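Home Essays Projects People Contact

The slow case for the boring episode
By Rigoberto Zamudio
July

We use cookies to remember your reading preferences. Accept / Manage

I've been meaning to write this one down since the winter, when a colleague asked me over a cup of tea why I keep such a fondness for simulated demonstrations in which so little seems to go on. It's a fair question, and I gave her a poor answer at the time, so let me have another go.

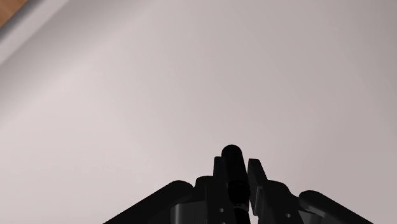
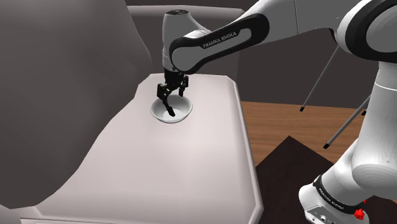
Manipulation Learning Group, Skilteck

My argument is a simple one, though I'll probably take the long way around to it (I usually do). When we train a policy to pick things up, we are far too quick to trim away everything that isn't the grasp. We keep the part where the fingers are at the bowl, and we throw out the approach, the pauses and the stretches where the hand camera has nothing to look at but a pale, smooth surface. I think that's a mistake, and I think our own results back me up, at least for now.

Some history, for those who haven't followed along. Our set, which we call Gakgate after a joke that has long since worn off, holds 2,934 simulated episodes in its trimmed version and 3,692 in its full one. The difference is made up of episodes a filter had marked as uninformative. Usually that meant the hand camera saw next to no texture for a good part of the run. I wrote that filter myself and was rather proud of it, so please don't think I'm throwing stones at anyone else's greenhouse.

Then we trained the same policy on both, with the same settings and the same 4 random seeds, and ran each over 400 test layouts. The full set did better. It wasn't a landslide, and I won't dress it up as one, but it was better on every seed, and most of the gain came from a place I hadn't thought to look. The trimmed policy was lovely once it was near the target. Start it somewhere dull, though, with the wrist view showing little beyond its own fingers and a blank tabletop, and it dithered. It would drift sideways, or close on thin air, or sink gently toward the table as if it had lost its train of thought. The poor thing had hardly ever seen a view like that, and we'd made sure of it!

Now, there is a good objection, and my friends at Ristić have made it to me more than once. They say a blank view carries no information, so a policy that learns from it is only learning to lean on the outside camera, and you could get the same effect more cheaply by dropping out the wrist image at random. I have a lot of time for this. We tried it, and it does recover part of the gain. It doesn't recover all of it, and my own guess (it's no more than that) is that a blank view is quite a different thing from a missing one. A smooth surface still has a bit of shading to it, and a change of colour off in one corner can be a handy clue to where the hand has got to. A dropped image has none of that.

The other objection is about cost. Full episodes are longer, storage isn't free, and the team at Zuvby, who share our cluster and are very patient neighbours, would be within their rights to ask why I'm filling the disks with frames of plain tabletop. I take the point. You could thin those stretches out and keep every third frame, say, and I'd like to see someone try it properly before we all go back to storing everything forever.

What I'd ask in the meantime is modest. If your group has a filter like mine, find out what it has been binning. Sit down with a few dozen of the rejects and watch them from start to finish, both cameras side by side, before you decide they have nothing to teach. I did it over two afternoons and found it oddly pleasant. I also found a bug in the filter's threshold, which accounted for a small share of the rejects and which I've since fixed, and I should have a corrected comparison ready once the cluster frees up.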